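Sorting the Parts Corner: My Semester Project Report
Yusri Rahman
17/09/2024

So my project started with a mess. Our electronics lab keeps a shared stock of salvaged and donated parts, and when I took it on in July it was one giant pile of everything (the Bronix switches were in with the Ostrowski capacitors, and both were in with a lot of screws). The lab inventory said we owned 2603 parts. I had my doubts, but counting them wasn't my job, thank goodness! My job was to come up with a way of sorting them into bins that other students would still be following a month later.

My first plan was way too clever. I wanted every part filed by value, voltage and maker, with a code on each bin and a spreadsheet behind it. I tried it on a small batch and it took me up to 45 minutes just to decide where things went. Half the markings were rubbed off anyway.
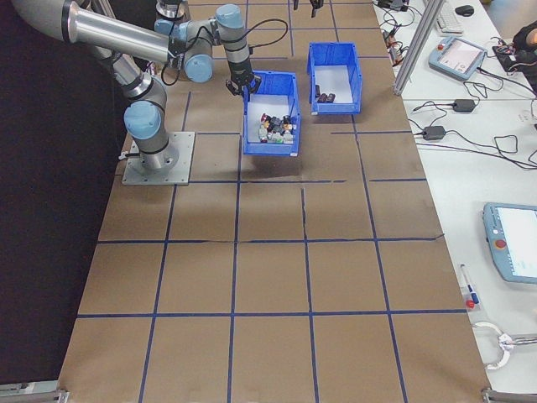 After that I went the other way and sorted by what a thing does. Push buttons and their bits and pieces go together, capacitors go together, and so on. You can tell a button from a capacitor at a glance, even if you're a first-year who has never opened a datasheet, and that was the whole idea. I asked a few people from the other lab section to try it with no instructions at all and they got through their batch much faster than I did with my fancy codes - a little embarrassing, but useful.

The bins matter more than I expected. I looked at some deep boxes from Jirkora first, but you have to dig around in them and small stuff ends up at the bottom. The blue ones with the cut-away front are so much nicer to work with. I put white paper in them because dark parts disappear against dark plastic, and it's cheap to replace when it gets grubby.
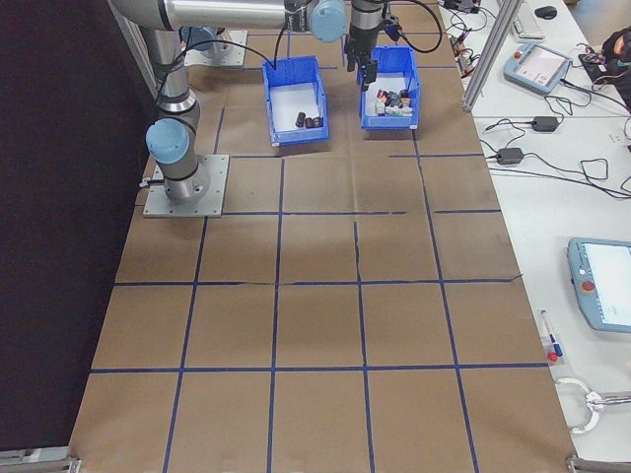
I also kept the brown paper and the blue tape grid on the table. The grid gives you a place to put things down, and when I wrote my notes I could say which square a bin belonged in. My tape lines are not the straightest in the world (I ran out of patience before I ran out of tape), but for this kind of work they're fine. If I did it again I would smooth the paper out properly before taping, since creases are a pain to fix later.

Push buttons turned out to be the hardest group. They come with caps in different colors, contact blocks and housings, and everyone has a different opinion on whether a loose cap is still a button. I decided it is. Keep the whole family in one bin and let whoever is building something pick through it.

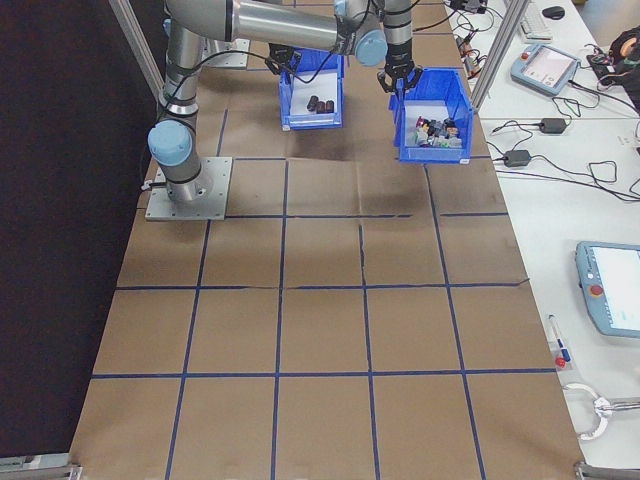
Figure 3. Dark cylindrical parts in one bin, mixed small parts in the other.

Capacitors were easy by comparison. The big cylindrical ones are hard to mistake for anything else, so I gave them their own bin even though there aren't many. I did think about mixing them in with the other small components to save space, and I still go back and forth on it. A bin that's nearly empty looks like a waste, but it's very quick to find what you want in it!
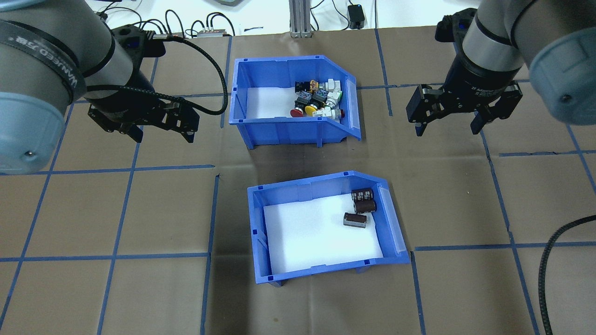 Baltska read my draft and disagreed with me on the push buttons: "I'd split the caps from the contact blocks. When I need a contact block I don't want to move a heap of caps to get at it, and you've got bins to spare." Fair point. I'm going to try it both ways with the next batch and write down which one people grumble about less. The label sheet still needs doing too, and I want to print it bigger than the last one.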